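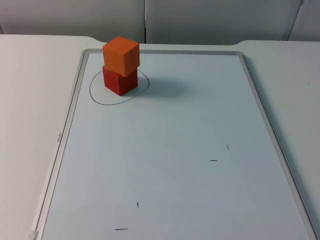 Big whiteboard, flat on the table, mostly blank. My kind of evening.

OK so I'm trying to plan a whole month of dinners in one go. 80 bucks a week, two adults, one teenager who eats like three.

Rule one: beans on Mondays are canceled. We had chili so many times in January that my kid started calling it "the usual."

Kulsoom Tarar told me to plan by what's already in the freezer and wow, I had 3 bags of peas and a pork shoulder I totally forgot about!

So week one is pulled pork, then pork tacos, then fried rice with the peas. Week two is soup — lots of soup.

Still stuck on Thursdays (late practice, everybody's home at 8 and starving). Breakfast for dinner, maybe?

If you have a sheet pan thing that isn't chicken and broccoli, please send it my way.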